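Workshop Tips: Bench Setup for the Dedero Student Project

Put the mat down before anything is powered, and square it to the table.
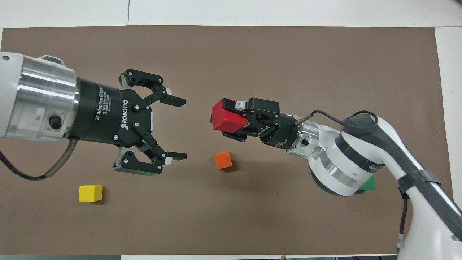
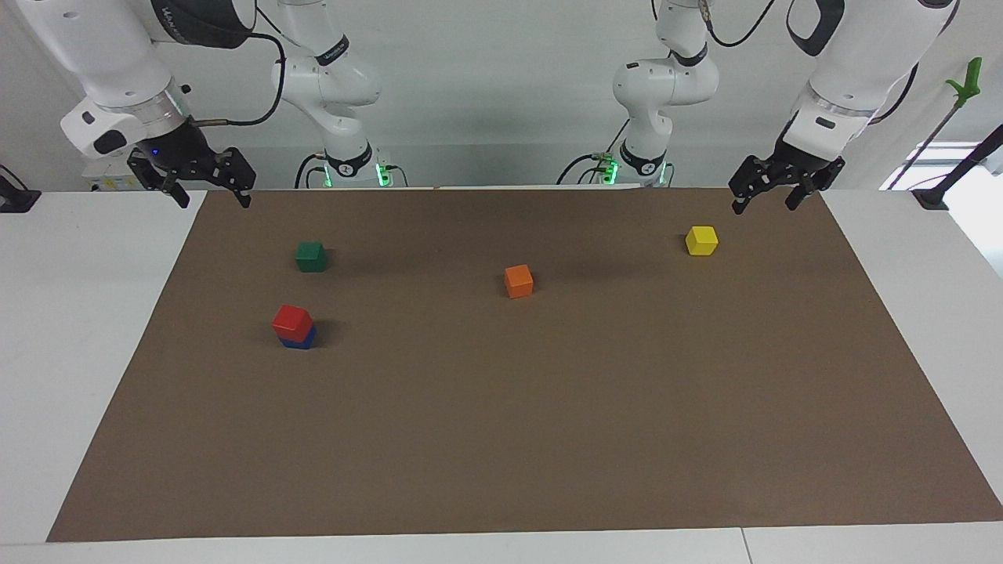
Cable slack is the usual cause of lost time at the Tisik club round. Check it at full reach, then at the tightest fold – 2 passes per arm. Loose cubes go well apart on the brown mat so a gripper can close on one without brushing the next. Wipe the mat every 71 runs. Spare straps are in the Brokholm drawer.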